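Keeping a Gun Cabinet Dry: Workshop Notes
By Wubit Birhane

Most rust on sporting guns starts in the cabinet. A steel box bolted to an outside wall in a spare room will follow the temperature of that wall, and the air inside it is rarely changed.

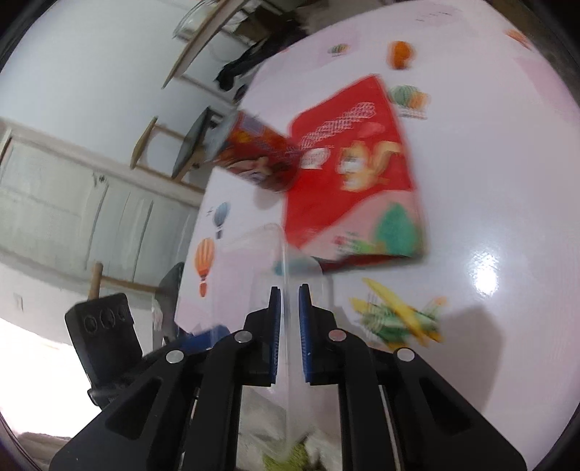

Before buying anything, measure. Put a small digital hygrometer on the cabinet floor, close the door and read it morning and evening for a fortnight. Note both relative humidity and temperature. My own is a Flita with a memory for the highest and lowest readings, and the highest is the figure to act on. Aim for 45 to 55 per cent. Steel begins to suffer when humidity stays above 60. Walnut stocks do badly when it stays below 40, so drier is not always better.

Checking the hygrometer
Cheap hygrometers are often several points out. Dampen a bottle cap of table salt with a few drops of water until it looks like wet sand. Seal it in a food bag with the hygrometer, keeping the two apart, and leave overnight at room temperature. It should read 75 per cent. If it reads 71, write +4 on a bit of tape and stick it to the back.

Siting
An inside wall is preferable to an outside one. Where an outside wall can't be avoided, fit a sheet of closed-cell foam between the wall and the back of the cabinet, cut away at the fixing points so that the bolts still pull up against solid masonry. Don't loosen or move an approved cabinet without checking first whether your licensing department wants to know. Unload the cabinet before doing any work on it, and keep the guns locked away elsewhere while you do.

Concrete floors pass moisture upwards. Stand the cabinet on a plastic damp-proof strip, again leaving the fixings clear.

Desiccant
Silica gel is the simplest answer for a cabinet that is opened once or twice a week. Mine holds 162 litres, and 725 g of gel keeps it under 55 per cent from October to the end of January before it needs drying out. A damp house will need more. Buy the orange indicating type, which turns green as it loads up. Older blue gel contains cobalt chloride and is best avoided.

Loose gel can go in any vented container. I use two Wolde canisters, one on the floor and one on the top shelf. Don't let gel dust get into an action.

To regenerate it:
Spread the gel in a shallow metal tray, no more than 2 cm deep.
Heat at 120°C, or whatever lower limit the supplier gives, for two to three hours.
Stir once halfway through.
Cool it in a sealed jar. Gel left to cool on the worktop takes up water again straight away.

Keep the tray for this job only.

Heated rods
A low-wattage rod along the cabinet floor works by keeping the inside a degree or two above the room. It doesn't remove water. Rods suit cold rooms and cabinets that are opened often. Use the cable entry the maker provides; drilling your own hole in the cabinet body may affect its rating. Run either the rod or the desiccant, as the two together tend to take the air too low for stocks. Rocío Espinoza, who repairs stocks, tells me that most of the shrunken butt plates she sees come from cabinets fitted with both.

Linings and slips
Open-cell foam holds water. So does carpet with a jute backing. If the barrel rest is lined with either, pull it out and replace it with closed-cell foam or thick felt treated with a little wax. Never store a gun in its slip. Fleece linings pick up rain and sweat in the field and give it back slowly against the barrels — the brown speckling this leaves is difficult to remove without touching the blacking.

After a wet day
Confirm the gun is unloaded and take it down. Wipe every surface with a dry cotton cloth, including under the rib. Stand the barrels muzzle down on kitchen paper in a warm room for an hour or so, well away from a radiator, and stay with them while they're out. Then apply a thin film of oil with a second cloth. A film you can see is too thick, and the surplus will creep into the head of the stock and soften the wood.

Return the gun to the cabinet only when it has reached room temperature. Check it again the next day.

Yearly jobs
Dry out all the gel, even if it still looks orange.
Repeat the salt test on the hygrometer.
Vacuum the floor of the cabinet.
Wipe the hinges and bolt work with a lightly oiled rag.
Look behind the cabinet with a torch for bloom on the plaster.

Ammunition likes the same range of humidity and should be locked away separately. Card boxes that have gone soft at the corners are an early sign that the reading on the dial has been wrong for some time.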